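# Dalby Business Segment Transcripts

Print | E-mail

## Summary

Dalby is a text collection of transcripts from short business news segments, paired with the summary each broadcaster wrote for its own website. It was built to test automatic summarization of spoken business news, where figures, company names and country names all matter and are easily lost. The current release holds 218 segments from 13 programs. All text is in English. Where a speaker used another language on air, the transcript contains the voice-over translation.

The collection is maintained by Stukia, a small media monitoring firm, and is distributed through the Postov archive.

## Contents

- `segments/` holds one plain text file per segment, UTF-8, one speaker turn per line.
- `summaries/` holds the matching website summary, under the same base name.
- `topics.csv` lists the topic codes assigned to each segment.
- `programs.csv` lists program, broadcast language and usual running time.
- `CHANGES` records corrections between releases.

Speaker turns begin with a role code (`HOST`, `REP`, `GUEST`, `VO`). Personal names of guests have been replaced with a role and a number. Names of companies and public bodies are kept.

## Topic codes

Each segment carries at least one of 11 topic codes, covering areas such as shipping, retail, energy, farm prices, currency and labor. A segment may carry more than one. The first code listed is the main topic and should be used when a single label is needed.

Codes were assigned from the transcript alone. Annotators did not see the summary until coding was finished. In the first pass, segments on factory automation were split between `LABOR` and `INDUSTRY` with no clear pattern. The rule now in force is that `LABOR` comes first when the report includes a worker or union as a guest, and `INDUSTRY` comes first in all other cases. 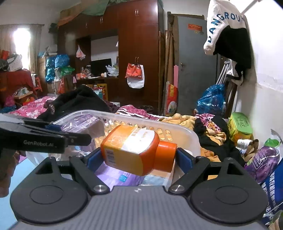

Segments on consumer goods gave less trouble. `RETAIL` is used for stores, prices on the shelf and online sales. `TRADE` is used when the report deals with tariffs, customs or export volume, even if the goods are ordinary household items. A segment that covers both gets both codes, in the order in which the subjects come up.

## Transcription

A first draft of each transcript was produced with the Vasiliu speech tool and then corrected by hand. Two annotators worked on every file: one corrected the draft, and the other checked the result against the audio. Disagreements over wording were settled by listening again. Passages that remained unclear are marked `[unclear]`.

Numbers are written as digits. Currency is written as a three-letter code before the amount. Percentages use the word "percent." On-screen captions are not transcribed, so a figure that appeared only in a chart will be missing from the transcript but may be present in the summary. Users measuring factual agreement should expect some false errors from this source. The column `chart_figures` in `topics.csv` is set to 1 for segments where it applies.

## Splits

There is no fixed training portion. The collection is small and is meant for evaluation. Users who need to tune a system should hold out whole programs, and should not divide segments from the same program across both sides. Hosts repeat set phrases from one edition to the next, and a random split will inflate scores.

## Known issues

- Website summaries often preview the full program. Some mention a report that is not in the matching segment.
- Stock index levels are given as spoken, including rounding by the host.
- 2 segments have no closing turn. The source audio ends early.
- Program coverage is uneven. European and Gulf markets are well represented, while South America appears mostly in reports on crops.
- Segment files from the June release used Windows line endings. These were converted in the current version, so checksums for those files have changed.

## Use

The collection may be used for research and teaching. Audio is not included and can't be supplied. Redistribution of single files outside the archive is not permitted, but short quotations in papers are fine. The summaries reflect the editorial choices of each broadcaster and should not be read as financial advice.

Please cite the release number given at the top of `CHANGES`. Corrections should be sent through the Postov contact form with the segment name and line number.

Print | E-mail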